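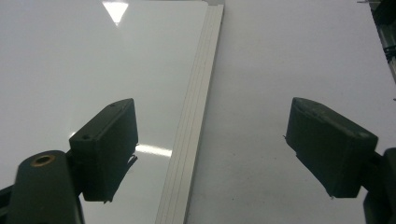
Glossy vs matte surfaces, hand-held gripper demos: results after 410 episodes

Imitation Learning > Data Collection > Results and Methods

kestrel_lab
Posted May 18, 2024

I finished the comparison I mentioned in the tracking loss thread. Short version: demos recorded over a shiny surface trained a worse policy than demos recorded over a matte one, and most of the gap went away when I filtered on tracking quality. I'd like people to poke at the method before I write it up.

Setup. Hand-held gripper with dark fingers and a wrist camera looking down between them. Pose comes from visual-inertial SLAM run offline. The task is pick up a small block and set it in a tray. Same operator throughout (me), same lights, same block. One set was collected on a glossy white panel, the other on a matte white surface. 410 episodes total, 200 of them on the glossy side. I trained one policy per set with the same network and the same number of steps, then ran each on the arm over the matte surface and over the glossy one.

The policy trained on glossy data missed the block more often on both surfaces. It tended to close early and a little to the left. The matte policy did fine on matte and dropped somewhat on glossy.

When I looked at the raw trajectories, the glossy set had a lot of small jumps in pose. They line up with moments when a reflection of the overhead light moves across the image. The tracker grabs features on the edge of the reflection, and the reflection moves when the camera moves, so it acts like a landmark that slides. I threw out any episode with a jump over 12 mm between frames, retrained, and got most of the performance back.

tbrandt
Posted same day

Thanks for posting this. One question before anything else. You dropped episodes from the glossy set and it got better, but did you drop the same number from the matte set? Otherwise you've changed two things, the size and the quality.

kestrel_lab

Applied the same filter to both. It removed very few from matte and a lot from glossy. So the filtered glossy set is a good bit smaller and still did better than the full one. I take that as a point in favor of the filter, but I agree a random drop of the same size would be a cleaner control. I can run that.

tbrandt

Please do. I've seen policies improve from a random cut simply because the cut happened to remove a bad session. If your jumps cluster in one session you could be measuring that.

Ross Forsyth

We had the same issue on the Setstead bench and I came to a different conclusion. Our feeling was that the surface is mostly a red herring and the real problem is lack of texture. Plain matte white is bad too. There is nothing on it to track. You get away with it when there is some background clutter in view and then lose it as soon as the gripper goes low and the table fills the image.

Try both of your surfaces with a printed pattern under or beside the work area. If the gap closes, it was texture.

kestrel_lab

I don't think that explains the direction of the error. With low texture I would expect drift or outright loss. These are short jumps, then a partial recovery. On the matte side I do get a few losses when the fingers are close to the table, so I believe you on that part. They look different in the plots.

Also the boundary between the two surfaces is a grooved metal strip, and that gives the tracker plenty of line features whenever it is in view. The jumps still happen on the glossy side with the strip visible.

Ross Forsyth

Parallel grooves are not good features. They only constrain you across the strip. Slide the camera along it and every patch looks like the one next to it. I would be more worried about the strip than reassured by it.

kestrel_lab

Fair. I had not separated motion along the strip from motion across it. I have the trajectories, so I can bin the jumps by direction.

mopani

I'm going to disagree with both of you a bit. Has anyone checked whether the policy is reacting to the reflection directly? The wrist image is the input. If there's a bright shape that shifts with hand height, the network can learn to use it as a depth cue. Then you evaluate on the arm, the lighting angle is slightly different, and it closes early. Bad pose labels might be only half the story.

We got bitten by this on the Jenel runs. We masked the highlights in training images by clipping and blurring anything near saturation. It helped, and we had not touched the poses at all.

tbrandt

That would fit "closes early" better than pose jumps do. Pose jumps should look more like noise in the actions. A bias to one side needs something systematic.

kestrel_lab

That's a good test and I have not done it. On my setup the highlight tends to be in the same part of the image for most of the approach, so a systematic cue is plausible. But then why would filtering on jumps recover most of the performance? The filtered set still has highlights in every episode.

mopani

Because the jumps happen when the highlight moves the most. Filter on jumps and you are also filtering on highlight motion. The two are tangled together in your data.

kestrel_lab

OK, yes. So the filter result doesn't tell them apart.

drandik_user

Practical question from someone with less time. I'm using the Drandik tracker with default settings and I have 3,000 episodes already collected on a laminate bench that is fairly shiny. Is it worth going back and filtering, or do I put down a mat and start over?

kestrel_lab

Filter first. It costs you one pass over the trajectories. Plot the distribution of frame to frame translation and see if there is a second bump out to the right. If there isn't, your bench may be fine. Don't copy my threshold, it depends on your frame rate and how fast you move.

Ross Forsyth

Agree with that. And scale it by speed. A fixed threshold throws away fast, perfectly good motions.

drandik_user

Plotted a sample. There is a second bump, small. Will run the whole set overnight.

pell_w

Does anyone use a polarizing filter on the lens for this? The Cruickshank mount has a thread for one.

mopani

Tried it. It works at some angles and does nothing at others, and you lose light, so you get more motion blur at the same gain. Moving the lamp did more for us.

kestrel_lab

Here is the list I'm going to work through, in this order:

Random drop of the same size as the filtered set, three seeds.
Jumps binned by direction relative to the strip.
Highlight masking on the full glossy set, poses untouched.
Highlight masking plus the jump filter.
Patterned sheet next to both surfaces, new collection.

The first four need no new data so they should go quickly. The last one means recording again, and I'd like to get a second operator for it.

tbrandt

Add per-session jump counts to that. You can do it in the same script.

kestrel_lab

Added. I'll post the plots in this thread and leave the first post as it is so the replies still make sense.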